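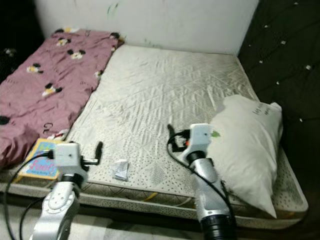
Quilted mattress with a diamond stitch, set against a white wall.

Folalia Evening Prayer Book
Written by Thaddäus Rainer. Published by Flivell.

The Folalia Evening Prayer Book holds 30 short readings for the end of the day, one for each night of a month. Each reading has a Bible passage, a page of comment and a closing prayer. Most people will get through one in the time it takes to drink a cup of tea.

Nineteen of the readings come from the Psalms. The rest are from the Gospels and the letters of Paul. Rainer wrote them for Thursday night prayer at the Annan chapel, and the comments keep the tone of someone talking to a small group. He covers worry, forgiving a family member, praying when you are tired, and what to do with a day that went badly. The book does not assume you belong to a particular church.

Details
Hardcover, sewn binding, lies open on its own
Three ribbon markers
Cream paper, large type
Blank lines after each reading for names and notes
Scripture index at the back

Choosing an edition
The standard edition is the one described here. The pocket edition has the same text in smaller type, with one ribbon and no blank lines. If you read by a dim lamp, order the standard. A leader's booklet is sold separately for groups — it adds three discussion questions to each reading and suggests a hymn.

Using it with the Trinus morning book
The Trinus morning book follows the same order of passages, so the two can be read side by side. You do not need one to use the other. Readers who start partway through a month can begin at the first reading and ignore the date.

Orders and returns
Church orders are packed by the box and take longer to ship than single copies. Unmarked books can be returned in the original wrap. The leader's booklet is being reprinted and will ship again in May — orders placed now will be held until then.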